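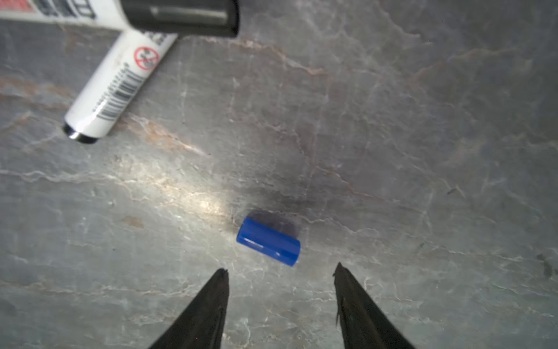

Teaching a Two-Arm Cell to Cap Markers by Remote Control
Final project report, October 2024
Mahlet Ambaye, Kiros Zeleke, Abrehet Woldemariam
Project adviser: Mesfin Tekleab

1. Task

The Divholm cell has two six-axis arms on a shared front rail. Our project covered one task in it: an operator drives both arms remotely to put caps back on dry-erase style markers, and the recorded motions are used to train a policy that repeats the task without the operator. One arm holds the barrel. The other picks a cap from the table, turns it to the right orientation and presses it on.

We chose capping because it needs both arms and because the final fit leaves little room for error. An earlier group in the same course had recorded single-arm pick and place only, and their software (Julldale) already handled logging for one arm. We extended it to two.

2. Setup

Each arm carries a parallel gripper and a small camera at the wrist. The fingers are black and narrow to a point, which helps when a cap lies on its side but gives very little contact area once it is gripped. A fixed camera covers the whole table. The work surface has a gray marble pattern and some gloss. In the wrist view, reflections on it show up as pale spots, and the veins add edges that have nothing to do with the task. We kept the surface as it was so that our data would match the earlier recordings.

The operator moves two handheld leader arms, one for each follower. Joint positions are sent to the followers and logged with all camera streams.
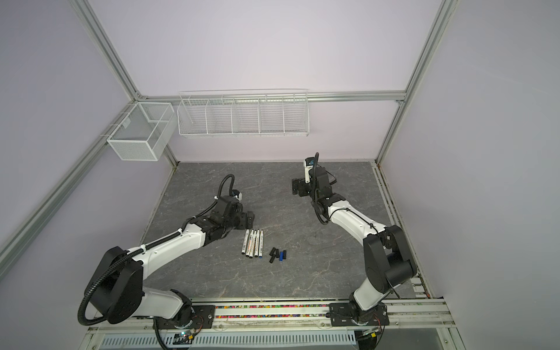
3. Recording procedure

Markers start side by side in the center of the table, pointing away from the front rail. Caps go to the right of them in a loose group and are not aligned by hand. Black and blue caps are mixed. The storage baskets at the back were not used in this task.

An episode starts with both grippers open and ends when the operator releases the capped marker. The operator marks it as kept or rejected before resetting. Reasons for rejection were a cap leaving the reach of the right arm, contact between the two grippers, or a pause longer than 10 seconds.

We recorded 1,198 episodes and kept 1,102. All three authors operated, plus Mihret Tamiru, who had no practice before the first session. Her early episodes are slower but were kept if they met the rules above.

4. Observations on operating

The hardest step was the approach to a cap lying on its side. If the fingers come down with one tip ahead of the other, the first tip pushes the cap and it rolls. Operators learned to stop above the cap, center the gap between the fingers in the wrist view, and only then descend. This pause appears in most of the later episodes, and the trained policy copies it.

Depth was judged mainly from the fixed view. The wrist view was better for left and right alignment. Switching attention between the two takes practice, and we suggest 8 warm-up episodes per operator before anything is logged.

The leader arms give no force feedback. When pressing a cap on, the operator cannot feel it seat and tends to push too far. We lowered the follower torque limit in January, which reduced slipping at the barrel.

5. Open items

Cap color was not balanced across operators. The Dradgate training script still drops the last frames of an episode when one camera stream ends early; Kiros Zeleke has a patch that has not been merged. Calibration files for both leader arms are stored with the dataset and should be reloaded after any change to the mounting plates.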